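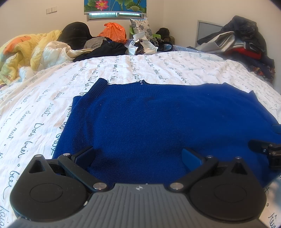
One Patient, Four Charts

How the clinics in Kesbridge are cleaning up duplicate medical records

A patient who moved to Kesbridge, saw a family doctor, got married, broke a wrist and later had a baby could easily end up with four charts. One would be under a maiden name, one under a married name, one under a nickname given at the emergency desk, and one with the day and month of birth switched. Each chart would be correct as far as it went. None would have the full list of allergies.

Vinonden, the health network that runs the hospital and most of the clinics in town, started looking at the problem when it moved its outpatient offices onto the same records system as the hospital. The old clinic software, Kos, had been in place for years and let front desk staff open a new chart with only a last name and a date of birth. The hospital system asked for more, but it accepted blanks. When the two were joined, every gap in one became a mismatch in the other.

Duplicate charts cause trouble in ordinary ways. A lab result gets filed to the chart the nurse doesn't have open. A refill is turned down for lack of a recent visit, though the visit is sitting in another chart. Bills go to an old address. Tests are ordered again when the first result can't be found, and the patient's insurer may refuse to pay for the second one.

The opposite error is worse. If two people with similar names are merged into a single chart, one person's medications and diagnoses show up in the other's history, and pulling them apart can take a records clerk several days. Sharing one patient's information with another is also a privacy matter, and it has to be reviewed and documented as such.

For that reason Vinonden does not let software merge charts by itself. Its matching tool, Onen, compares name, date of birth, address, phone number and sex, gives each pair of charts a score, and puts the likely pairs in a queue. A clerk opens both charts side by side and decides. Pairs that share only a name and a birth date are left alone until there is something else to go on, such as a former address or an emergency contact. Twins get a flag of their own, as do parents and children with the same name.

Every merge is checked by 2 clerks before it becomes final. The original charts are kept in a locked archive so that a wrong merge can be reversed.

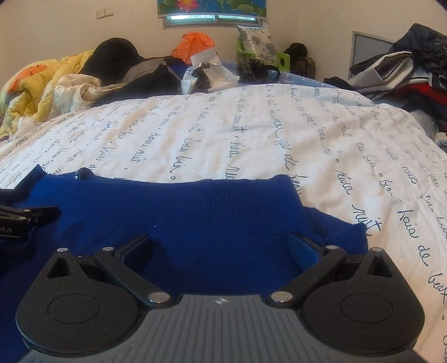
How can a patient tell whether there is a second chart?

The usual sign is something missing from the patient portal, such as a visit or a test result that should be there. Getting two portal invitations, or two bills with different account numbers for the same kind of visit, is another. The records office can search under former names and old addresses and will ask for photo identification first.

Most of the work has turned out to be at the front desk. Registration staff now ask for 4 items at check-in: full legal name, date of birth, current address and a phone number. They ask the patient to say them aloud. Reading the details off the screen and waiting for a nod was faster, but people tend to agree with whatever they hear, particularly when they are in pain or hard of hearing.

The preferred name has its own field, so a nickname no longer has to be typed over the legal one. Hyphens and spaces in last names are ignored in searches. Newborns, who used to be registered under a placeholder first name, are now updated before they leave the hospital.

Some problems remain. Outside labs still send results with shortened names, and records from practices that don't belong to the network often come by fax and are matched by hand. Patients who want a correction can ask for the form at any Vinonden front desk. A change of name needs a supporting document, while a new address or phone number can be given at the window.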